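Driva Height-Adjustable Table
Section 4: Setting the Height and Leveling the Top

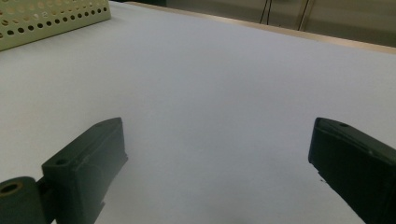 Fig. 4. White tabletop, smooth finish.

Read this section after the legs and the cross rail have been put together as shown in Section 3. You will need the hex key from parts bag 8 and a spirit level. Two people should lift the table.

CAUTION: Do not plug in the control box until step 6. The legs can move as soon as they have power.

Placing the table

1. Turn the table upright. Lift it by the frame and never by the edge of the top.

2. Set it on a firm floor. On thick carpet, fit the wide foot pads from bag 8.

3. Leave a gap of 4 inches between the back edge and the wall. Window sills, shelves and radiators also need to be clear of the top over its whole travel.

Leveling

4. Lay the spirit level along the front edge, then along one side. Turn the foot under the low corner counterclockwise to raise it. Small turns are enough.

5. Press down on each corner in turn. If the table rocks, go back to step 4. When it stands firm, tighten the lock nut on all feet.

NOTE: If a foot will not turn, take the weight off that corner first. Forcing it can strip the thread.

First run

6. Plug the power cord into the control box and then into a wall outlet. The display shows two dashes.

7. Hold the DOWN button until the legs stop and the display shows a number. Keep holding even if the legs pause on the way. This sets the lowest point.

8. Press UP and let the table travel to the top of its range. Watch the cables. None of them should pull tight.

Saving a height

Move the table to the height you want. Press M, then 1 or 2, within five seconds. The display blinks once. To go back to that height later, hold the same number button until the legs stop.

CAUTION: Keep children and pets away while the table is moving. Release the button to stop it at any time.

Load

The frame carries up to 100 pounds, spread evenly. Heavy items such as monitors belong near the middle, over the cross rail. Do not sit or stand on the top.

Cleaning the top

Wipe with a soft cloth and mild soap – no scouring powder, no solvents. Dry the surface afterward. Use a mat under hot cups and pans.

If the display shows E4

The two legs are out of step. Unplug the table, wait one minute, plug it in again and repeat step 7. If the code comes back, write to Driva Service, P.O. Box 1267, Hamville, and give the code and the number on the label under the top.

Section 5 covers the cable tray and the Qian drawer unit, sold separately.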